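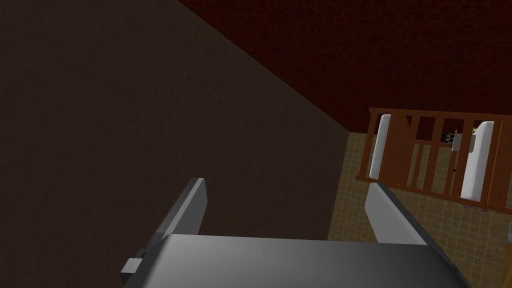
How often does the gripper on the Vinov arm need greasing?

Every 4,000 open-and-close cycles, or when the fault log shows the fingers closing late, whichever comes first.

Candberg Workshop
Minutes of the Vinov cell meeting, 2 September 2023

Present: Homa Ranjbar (chair), Giorgia Caruso (minutes), two from the night shift, one from stores
Apologies: Ghorbani, whose engineer sent a price list in his place

1. Minutes of the last meeting
Agreed, apart from the word "fixed" in item 4, which was changed to "looked at".

2. Greasing
The exchange at the top of these minutes goes on the cell door, as the chair has now answered it at three meetings running. The counter stands at 1,577 cycles since the last greasing. Night shift asked if the counter could be trusted. Giorgia said it had been reset once by accident, she knew by whom, and the 1,577 was counted from the log instead.
Grease goes on the slides only. It does not go on the finger faces, where it was found last time, generously applied. Stores has the right tube. The wrong tube has been moved to the cupboard with the bicycle pump and will stay there.

3. Finger alignment
The left finger was re-seated after the last strip-down and the screws marked with paint. Homa checked both fingers against the setting block and passed them. She would like the block back in its drawer by the end of each shift and pointed out that it makes a poor paperweight, being so small.
Grip force stays at 70 newtons. A request to raise it "a bit" was refused until someone can say how much a bit is.

4. Simulated cell
The Humero model of the arm is used to try out wrist moves before they are run on the real one. The new start-up check opens the fingers fully and tips the wrist up, so that the fingers are clear of anything standing on the floor before the arm turns.
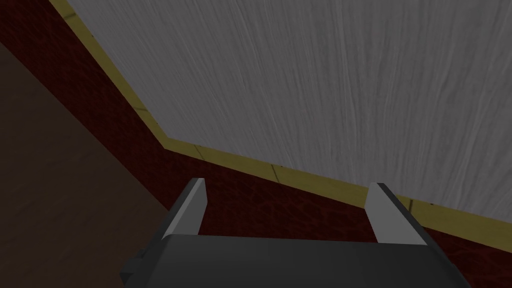

Simulation: gripper open, fingers up towards the ceiling corner.

Night shift asked whether the walls had to be that red. Homa said the room came with the model and that the walls were not on the agenda. They then took up ten minutes of it.
More usefully, the cable allowance in the model is too kind. On the real arm the gripper cable goes tight well before the wrist reaches the end of its travel, and the model is quite happy to carry on. Giorgia will put the shorter cable limit into Humero and run the start-up check again. Until then no wrist move goes from the model to the real arm without somebody standing at the stop button, awake.

5. Connector fault
The gripper dropped off the network twice during September's first shift and came back by itself both times. Opinion was divided between the plug and the socket. Swapping the cable made no difference - swapping it back made no difference either, but was felt to be thorough.
Ghorbani's price for a new connector block is £481, not including the visit. The chair asked what the visit cost and was shown the second page of the price list. It was agreed to clean the contacts first, check the clamp on the cable and order the block only if the fault shows up again. Power off and locked before anyone touches the plug. This was minuted last time too, and is minuted again with more feeling.

6. Logbook
Entries must say what was done and who did it. "Sorted" is not an entry. Nor is the drawing of the arm waving, though stores would like it known that it was a good likeness.
Giorgia asked for a column for the cycle count. Agreed. There was a longer discussion about whether it should go on the left or the right of the page, and it will go on the right.

7. Any other business
The teach pendant is being hung up by its cable. Please use the hook.
The small Allen key is missing. The large Allen key is not a replacement, whatever was written on the tape round it.

Actions
Homa Ranjbar: print the greasing answer for the cell door; write to Ghorbani about the visit charge.
Giorgia Caruso: cable limit in Humero; repeat the start-up check; new logbook pages.
Night shift: clean the connector contacts, check the clamp, log both with names.
Stores: one small Allen key, on a chain.

Next meeting when the contacts have been cleaned, or when the gripper drops out again.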